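Standard times and who sets them
Speaker notes, afternoon session, Renzo Carbone
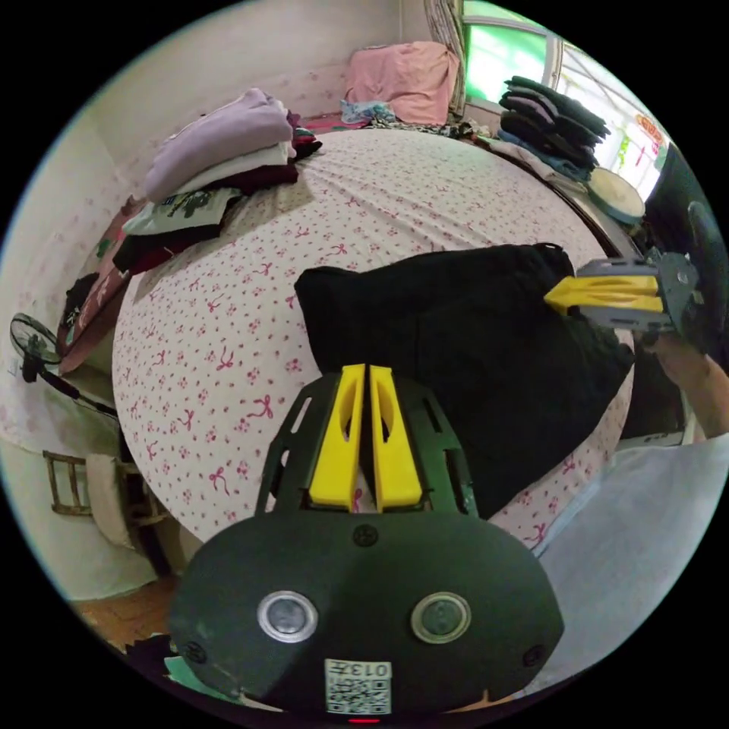 Slide 1. Patterned white sheet on a bed, window at top right.

Start when the door is shut. Say name, say I spent most of my working life in production planning at Zaugg, then moved to training supervisors.

Slide 2. What a standard time is
A standard time is the time a trained person should need for a job, at a pace they can keep up for a whole shift. It includes an allowance for rest and for small delays. Ask who in the room works to one. Ask who knows how theirs was set. Wait for hands.

Slide 3. Taylor's version
Taylor broke a job into elements and timed each with a stopwatch. The planner decided the method and the worker followed it. Pay was tied to the result. Mention that managers disliked it too, as it took decisions away from foremen. Do not spend long here, most of them had this in the morning.

Slide 4. The rating problem
A stopwatch gives you the time one person took. To get a standard you have to judge whether that person was working fast or slow, and adjust. That judgement is called rating. Two observers can watch the same job and rate it differently. People also change pace when they know they are being timed. Pause for questions.

Slide 5. The Drillon packing line
Seven packers, two shifts. The old standard was 58 seconds a carton and had been set before the cartons changed size. Supervisors knew it was out of date and filled in the sheets to match it anyway. The planning office took the sheets as proof the standard was right.

Primo Melis was asked to redo the study. He spent the first week on the line without a watch. He asked the packers to write down every stoppage in their own words. Most of the notes were about tape, labels and waiting for pallets. Very few were about packing.

Slide 6. What they changed
Pallets brought up before the shift began. Labels printed in batches. The packers chose the table height themselves. The timing came afterwards, with two packers doing the recording alongside Melis. The December trial produced 1,056 cartons on its best shift. If asked about the average, say I do not have it with me and will send it on.

Slide 7. Where it went less well
The night shift were told about the new standard on a Friday by a notice on the board. They had not been asked for notes. They refused to work to it and the union took it up. It was settled, but the night shift kept the old figure for months. Read out the line from the notice if there is time.

Slide 8. Gastent
Skip if past half past three. Same method, smaller site, kept job rotation. Main point is that rotation makes individual times hard to compare, so they set one figure for the team.

Slide 9. Exercise
Hand out the Clindum sheets. Groups of four or five. Each group lists the elements of the job on the sheet and marks which ones the worker has no control over. Ten minutes, then take one answer from each table. Collect the sheets back in.

Reading list is on the last slide. Leave it up while people pack away.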